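Trostico hand-held gripper: teach the bench jobs yourself

From the Nesura workshop in Nondville 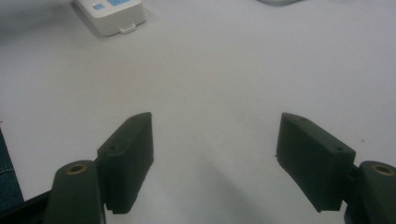 I ran a packing and testing bench for 11 years before I came to work here, so I'll tell you about this the way I'd have wanted it told to me. The Trostico is a gripper you hold in your own hand. You do the job with it, the fiddly pick-up-and-put-down job you already know inside out, and the recordings go towards teaching the arm at the end of the bench to do the same. It's a tool for the people who do the work, and you don't need to write a line of code.

I was sceptical, I'll admit. At my old place we had a robot cell put in by a firm that spent three weeks behind a screen and then handed us a laminated sheet. When the trays changed we had to ring them up and wait. With this one, when the trays change, you pick the gripper up and show it the new tray!

What it's like to use

The fingers are dark green, with boxy pads screwed on to rounded arms, and they open nice and wide. Squeeze and they close, let go and they open again. Your hand gets the hang of it in a morning. Picking up flat things is the bit that takes practice (I dropped a lot of lids) and the trick is to come in lower than feels natural and let both pads touch at the same time.

Work slowly. Everyone goes too fast on the first day, me included, and then the arm learns your bad habits as well as your good ones. If you always nudge a box straight with your little finger, you'll have to find a way of doing that with the gripper, or leave it out.

A plain, matt bench top is best to start on. Ours are white. Clear away the tape guns and the mugs, get the lighting fairly even, and put out only what the job needs. You can bring the clutter back in later on, once the simple version is going well.

What changes for the people on the bench

This is what I get asked about most, usually over a cup of tea after the demo has finished. Our longest-running customer is Baudry, who check and pack small electronic units, and I spent most of April on their floor. They've got 17 people on the day shift and they had the same 17 when I left. What had changed was who did what. The arm takes the long repeat runs, lifting units from tray to tester and back again, up to 1,300 moves on a busy day. The people who used to do that now split their time between checking faults, setting up new jobs and recording with the gripper.

Not everybody liked it at first. A couple of the packers missed the rhythm of the old job, where you could have a chat and let your hands get on with it, and I do understand that. Recording needs your attention. Baudry settled on short turns, with a proper break in between, and they put recording on the rota as its own job so it wasn't squeezed in at the end of a shift. Please do the same. It's tiring in the wrist if you're at it for hours, and you'll get poor recordings from tired people.

They also pay extra for it, and I think that's fair. You're handing over what you know.

How many goes does it need?

For a simple pick and place, plan on some 800 recordings, shared between several people. Do mix the people up, left-handers too if you have any, and move the parts about between goes. A job with a button to press or a plug to push in will want more, and we'll talk that through with you before you buy.

What you get

One gripper with its finger pads fitted, a spare pair of pads, the screws and a driver to change them, the recording software, and a day with one of us at your bench. The pads are the bit that wears. Changing them is a five-minute job and we sell them in pairs.

The arm is sold separately. If you've already got one, tell us the make when you get in touch and we'll let you know if we can work with it. I'd sooner say no on the phone than have you find out afterwards.

Trying one out

You can borrow a Trostico for a fortnight, and you only pay the postage. Send us a short note with what you pick up, how big it is and where it has to go. Better still, bring a box of your parts over to Nondville and have a go on our bench. The workshop's open from half past eight and there's parking round the back, next to the tyre place.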